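Learning to bake rye bread with a sourdough starter that keeps going sluggish

Home baking > Bread > Starters and leavens
Asked by Femi Ibrahim, 2020-07-17
Viewed 1415 times

Hello all! I've been making my own bread for a few months and I'm completely hooked. My starter is called Ogbonna (my mother's idea) and with white flour it goes like a rocket. Doubles in the jar by lunchtime, lovely bubbles, smells of apples.

Then I decided to try rye. I swapped the feed over to wholemeal rye in one go and it has gone all thick and sulky. It rises a little, maybe a third, then stops. The loaf I made on Sunday tasted wonderful, really deep and malty, but it was as flat as a paving slab and the middle was gummy even after I'd left it to cool. My kitchen is on the cool side and I feed once a day, in the evening. I keep the jar on the windowsill over the sink.

Two things I'd love help with. Is the starter in trouble or is rye just like this? And what am I doing to get that sticky middle? I followed a recipe for a tin loaf that said to knead for ten minutes, which was like wrestling wet cement, but I did it!

Tobiloba Akinola
Top contributor in Bread, 167 replies

Oh, you are in for such a treat, rye is my favourite thing in the world to bake with! And your starter is fine. Rye drinks far more water than white flour, so if you fed it the same amounts as before you've made a stiff paste, and a stiff paste can't puff up much even when there's plenty going on inside. Add water until it looks like thick porridge. Mine is nearly pourable after I've stirred it, and it comes up beautifully.

Look at the inside of the jar as well as the height. If you pull a spoon through and it's full of little holes, like a sponge, it's alive and happy. Rye hasn't got the stretchy gluten that white flour has, so it will never balloon in the same way, and once it's gone past its best it sinks quite quickly.

On the kneading: stop! You can put your arms away. Rye dough doesn't need it and doesn't get any better for it. Stir everything together in a bowl with a wet spoon until there are no dry bits, scrape it into a greased tin, smooth the top with a wet hand and leave it alone. That's my whole method and it takes five minutes, most of which is finding the tin.

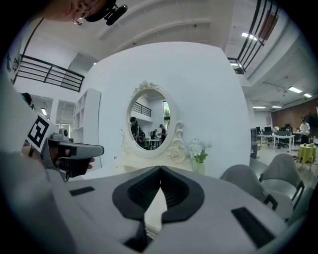 4 min read

The gummy middle is nearly always one of two things, and I've done both many times. Either it came out of the oven too soon or it was cut too soon. Rye wants a long bake. I start mine very hot for a quarter of an hour and then turn it right down and give it most of another hour. If you have a probe thermometer, you're looking for 97 or 98 in the middle. Then, and this is agony, wrap it in a tea towel and don't touch it until the next day. I mean it. A rye loaf at three hours old and the same loaf at 24 hours old are two different breads. The crumb sets, the flavour settles down and it slices without gluing itself to the knife.

The other thing that helps is sourness. A good sour starter keeps the crumb from turning to gum, so don't be shy with it. I use 30 per cent of the flour in my starter and leave it overnight before I mix the dough. If you're only putting in a spoonful, double it and see.

Do come back and tell us how the next one goes!

Tanko Abubakar

Get it off the windowsill. Mine likes the cupboard next to the boiler.

Ekaette Akinola

Agree with all of the long answer above (same surname, no relation, though I'd happily claim her bread). I'd just add a bit about the changeover, as I managed to upset mine in exactly the way you have.

Go over to rye in steps. Half and half for two or three feeds, then three quarters, then all rye. By the end of the week it'll be racing. Keep a spare bit of the white one in the fridge in case you want it for pizza, it'll sit there for ages without complaint.

And if you want an easier first loaf, try one that's part rye and part strong white. I do 34 per cent rye and the rest white, with a spoonful of treacle and a good shake of caraway seeds, and it gives you lots of that dark flavour with enough lift for proper sandwiches. You do knead that one a little, but it behaves itself. My children eat it toasted with far too much butter and I can get through half a loaf standing at the worktop.

Femi Ibrahim

Thank you so much, everybody! I've just let the jar down with a good splash of water and it already looks less cross. Boiler cupboard it is. I'm going to try the caraway one first and the tin loaf after that, and I'll hide the bread knife overnight. Does anyone bake rye in a loaf tin with a lid, or is that only for the really dense ones?

Tobiloba Akinola

A lid is lovely if you like a soft crust! Take it off for the last ten minutes. Grease the lid too, I learned that one the hard way.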